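Civic Events Assistant - Drustdale Town Council

Drustdale Town Council is looking for a Civic Events Assistant to help run its programme of openings, receptions and public ceremonies. The post is part-time, 18 hours a week, on a fixed term of 25 months.

You will work from the Cropper Building in Gristport Road and report to Joanne Horrocks, Civic Office Manager. The work includes sending invitations, keeping guest lists, booking rooms and preparing running orders for the Mayor and visiting speakers. You will also write short captions and notices for the council newsletter, Brarora, which goes to 2,271 households.

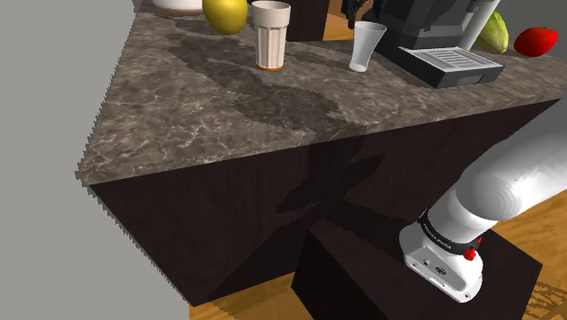 Some evening and weekend work is needed - usually two events a month, more in the summer. Time off is given in return. You will need to be able to travel between venues in the town.

We are looking for someone with good written English, a tidy approach to records and experience of dealing with the public. Experience of local government would be useful but is not required. Training on council procedure is given in the first 6 weeks.

To apply, ask the Civic Office for a form and return it with a covering letter of no more than two pages. CVs on their own will not be considered. Interviews will be held at the Cropper Building.

Posted 20 May 2018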